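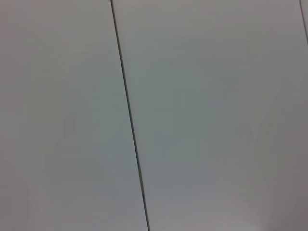
Rovdale workroom refit, progress to October

Panel surfacing is complete in the main room. The panels are pale gray and meet at straight seams. Of the 80 panels ordered from Tellunen, 14 remain in storage for the annex. Joint widths are not uniform — some seams are thin and shallow, others read as a dark gap. Filler has not been ordered.
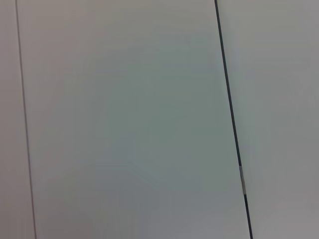 Danica Omerović asks that the wider joints be measured before any filler is bought, and that the annex wait until then. Measurement is scheduled for next month. Unspent budget: 2000.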